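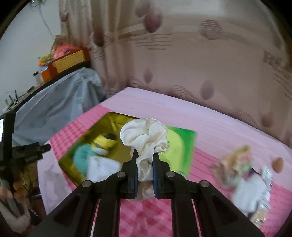 手持夹爪的采购与预算

设备与自动化 > 机器人数据采集 > 采购与预算

12月　撰文:Majdi Nseir

手持夹爪的采购与预算,指家庭及小型场地数据采集项目在开工前对手持式夹爪及其配套设备所作的选型、数量核定、费用编列和到货安排。手持夹爪由操作者握持,完成抓取、移动、放置等动作,并记录动作过程,供机器人策略训练使用。与购置整台机械臂相比,这类设备单价较低,但易损件多,随人员和场地流转,费用结构也不同。

适用范围

常见的采购方为研究团队、数据服务公司和承接居家任务的外包单位。居家任务多在床面、桌面等处进行,对象包括小件织物、盒装物、塑料包装和零散杂物。首图中夹爪所持的奶白色缎面织物属于较典型的软质对象,两爪从左右捏住中段,上方鼓起成两团。采购前一般先列出任务物品清单,再据此确定开口行程、夹持面材料和指尖形状。

设备构成

一套设备通常包括夹爪本体、夹持垫、连杆及销轴、握柄、记录单元、固定支架、充电器和存储介质。双手任务须成对购置,左右两侧可以同型,也可以按握持习惯分别配置。报价单上“一套”的含义各家不同,有的只含一只夹爪,记录单元另计;有的把支架列为选配。比价时应先把各家报价拆成相同的条目。

夹持垫直接接触物品,属于消耗品。缎面、薄棉布等织物表面光滑或容易变形,垫面过硬时容易滑脱,过软则磨损较快。以织物整理为主的项目,垫片备量应高于以硬质物品为主的项目。

数量核定

数量以同时开工的场地数为基础,不以人员总数为基础。轮班人员可以共用设备,但握柄尺寸差异较大时需要分别配置。双手任务每个场地配2只夹爪,备用件按片区集中存放。若场地之间路程较长,集中存放会造成停工,此时宜将备用夹爪下放到场地。

Bunosholm片区的居家采集项目共设11个场地,采用Vurnness手持夹爪,均按双手任务配置。该项目最初把备用夹爪全部放在中心库房,后改为由相邻场地共用备件箱,箱内存放夹爪、垫片、销轴和一套工具。采购负责人Ecaterina Surdu在项目记录中写明,备件箱应单列预算,不得从耗材费中支出,否则两类费用都难以核对。

费用编列

预算一般分为一次性费用和经常性费用。

一次性费用包括夹爪本体、支架、记录单元、运输箱、首次标定和人员培训。上述项目中Vurnness夹爪的合同单价为每只901欧元,不含记录单元和税费。

经常性费用包括夹持垫、线缆、电池更换、存储介质、返修运费和复检。线缆在首年预算中经常漏列。采集现场往往已有住户自己的充电线和杂物,线材混用或遗失的情况较多,宜为每只夹爪的线缆贴上与本体相同的编号。

物品耗材应与设备耗材分开。发饰、布片、包装盒等任务物品单价低,但更换频繁,若与夹持垫记在同一科目,后期难以判断哪一项超支。由住户提供的物品不计入采购,但需在场地协议中写明损坏后的处理办法。

供应商选择

询价时除单价外,还应要求供应商书面答复以下事项:

一、夹持垫和销轴是否单独供货,最小起订量为多少。
二、返修期间是否提供代用夹爪,往返运费由谁承担。
三、标定文件由谁保管,更换指尖后是否需要重新标定。
四、记录单元的固件更新是否影响已有数据的格式。
五、停产后备件的供应年限。

Tudose与Wullora均曾参与Bunosholm项目的报价。Wullora的本体报价较低,垫片只随指尖总成出售。Tudose代理Vurnness产品,垫片可以单独订购,最终中标。评审时将首年垫片费用并入总价,两家的排序因此与单看本体时相反。该项目首批订购夹持垫131片,按场地领用登记,余量存放于中心库房。

试用与验收

签约前的试用应在接近实际任务的环境中进行。空桌面上的演示难以反映居家条件,试用物品中至少应有光面织物、折叠布料、反光塑料包装和开口盒内的小件。盒内取物可检验爪体外形是否妨碍进出,织物则用于观察捏取时的开合力度和垫面状态。

到货验收分外观、机械和记录三部分。外观查漏件和编号;机械部分查两爪是否对中、销轴有无松动、连杆全行程有无卡滞;记录部分采集一段短任务,检查画面能否覆盖指尖及所持物品。快速移动造成的画面模糊在短任务中不易暴露,验收条款中可写明动作速度和光照条件。

到货与周转

整批到货有利于统一标定,分批到货可以降低首付款。场地较多的项目常先到一批供培训使用,其余随场地开放时间交付。Bunosholm项目采用分批方式,首批用于培训和试采,试采中更换过的零件计入第二批备件数量。

设备在场地之间周转时,应随箱附交接单,记录编号、垫片状况、上次标定月份和未处理的故障。交接单由移交方填写,接收方在开箱后签字。

残值处理

项目结束后,夹爪可转入后续项目、退回供应商折价或拆作备件。拆件前须清除记录单元内的数据。已拆下垫片的夹爪本体仍按固定资产登记,直至办完报废手续。

参见:夹持垫;标定文件;居家数据采集;场地协议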